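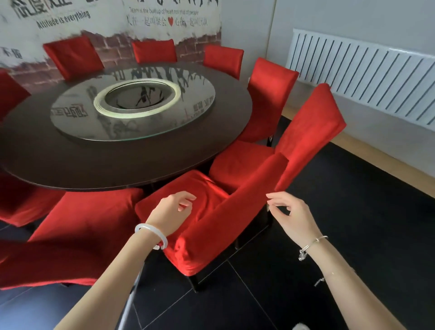 How often do the chair covers get washed? Every 9 days if the room is busy, says Cempaka Halim, and once a month when it's quiet.

She looks after the private dining room at Govindasamy, upstairs. Has done for 14 years. We talked while she was setting up for a lunch, so this is a bit choppy, sorry.

Red covers, round table, glass turntable. That's the room people ask for. "They book the red room. They don't know the name of it," she says. There is a name, Vivalmont, on a plate by the stairs. Never caught on.

The covers are the slow part. Slightly napped fabric, so it shows every hand mark if you brush it the wrong way. "You pull from the back corners first. Then the seat. If you start at the front it twists and you do it all agian." She learned that from Po-yen Au, who ran the floor before her and was, she says, much stricter.

Does she ever miss one? "Guests notice a crooked chair before they notice the food."

Then the glass. Lazy susan gets wiped last, after the chairs, dry cloth only. It picks up the wall writing like a mirror, so a smear lands right across the characters. Cempaka likes that wall. "Attitude is everything," she reads out, in English, then laughs. The longer line, the one with the little red heart in it, she puts like this: people together is a gathering, hearts together is a team. Office parties love it. Families mostly talk over it.

The printed brick was Reynaldo Tan's choice when the room was redone. She wanted plain paint. "I lost. Now I would miss it."

Anything she'd change? Lighter chairs. A second set of covers in the same red, the supplier in Eldale has stopped doing the shade and quoted 2292 for a near match. "Near match is no good. You put them side by side, you see it."

And then her lunch party was early and she had to go. Will try to get back for the kitchen half of this in the new year, Imke Petersen has promised to let me in their too.

14 shares
9 comments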